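Action chunking (what the robot does between thoughts)

I've kept this entry going on our project wiki since January, and it has slowly turned from a page of grumbles into something like a proper article. So: **action chunking** is the habit of having a robot's control software predict a short run of future movements in one go, instead of a single movement at a time. The policy looks at its camera input, writes down the next stretch of motion, and the arm gets on with it while the policy has another look.

## Why anyone bothers

A learned policy is slow compared with a motor. Ours, which lives in a repository called Telinholm, takes long enough over each look that an arm waiting for it would move in little hops. I've watched it do that and it's painful – go, stop, go, stop, like a learner driver in a car park.

The other trouble is hesitation. People who record demonstrations pause now and then, often just before closing the gripper. A policy that only ever chooses the very next step can learn the pause beautifully and then sit in it for ever, as every look tells it the same thing: stay still a bit longer. If it has to commit to a whole stretch, some of the stretch lies on the far side of the pause, and out it comes.

## Chunk length

We settled on 30 steps per chunk, of which the arm plays the first 5 before a new chunk is ready. The rest isn't wasted (more on that below), but I do get asked why we don't play all of it. You can! It looks gorgeous, smooth as anything, right up to the moment something has shifted on the worktop and the arm carries on towards where it used to be. Long chunks are blind chunks. Very short ones bring back the hops.

I'd love to give a rule for picking the number. My own method is to start long and shorten it until the arm copes with me nudging things, and then leave it well alone.

## Blending overlapping chunks

Each new chunk overlaps the last, so for most moments in time the software is holding several opinions about where the gripper should be. There are a few ways to deal with that:

- **Switch.** Drop the old chunk as soon as the new one turns up. Easy to write, and you'll hear a small knock from the joints at each change.
- **Average.** Weight all the opinions and mix them. Smooth, with a catch I'll come to.
- **Freeze and fill.** Hold the first few steps of the new chunk to what the arm has already been told, and let the rest be fresh. Our Kavard branch does this and I'm very fond of it.

The catch with averaging is that two good plans can make one bad one. If the old chunk goes left round a pot and the new one goes right, the average goes straight into the pot. We had a lot of that in the early days, and I spent far too long blaming the camera calibration (sorry, camera calibration).

## Timing

Most of my bugs here have been clock bugs. A chunk is made from a picture that is already old by the time the numbers come out, so its first steps describe movements that should have happened already. Dundeo, the little scheduler that sits between policy and arm, stamps every picture as it arrives and throws away whichever steps have gone stale. Before we had it, the arm kept making a tiny backwards twitch at each handover. I'd put it down to the gearbox!

Check the stamps first, is my advice. Then check that both machines agree on what time it is.

## Sinks and other tight spots

Play kitchens are a fair test of all this, with a pot on the hob, food pieces beside it and a basin that gives the gripper walls to worry about. Working low in a sink, there's little room for a sloppy blend, and I shorten the played part of the chunk there.

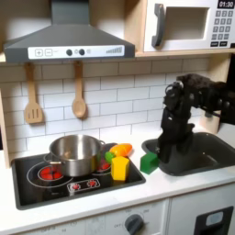

Cardoso wrote on the talk page that shortening the chunk near the walls only hides the fault, and that the policy ought to give a measure of how sure it is so the scheduler can decide for itself. I've some sympathy with that. We did try it, using the spread between several sampled chunks as a stand-in for doubt, and it worked nicely on recorded data. On the live arm the extra sampling made every look slower, and the stale steps piled up again.

## Our training set

The current policy was trained on 1318 demonstrations, and 1212 of those are left after the clean-up script has removed the ones with dropped pictures or broken stamps. Chunks that run past the end of a recording are padded by repeating the last position, and the padding is masked out of the loss. Forget the mask and the policy learns to come to a dreamy halt halfway through a job.

## See also

- Receding horizon control
- Trajectory smoothing
- Dundeo: clock settings
- Kavard: freeze and fill, open bugs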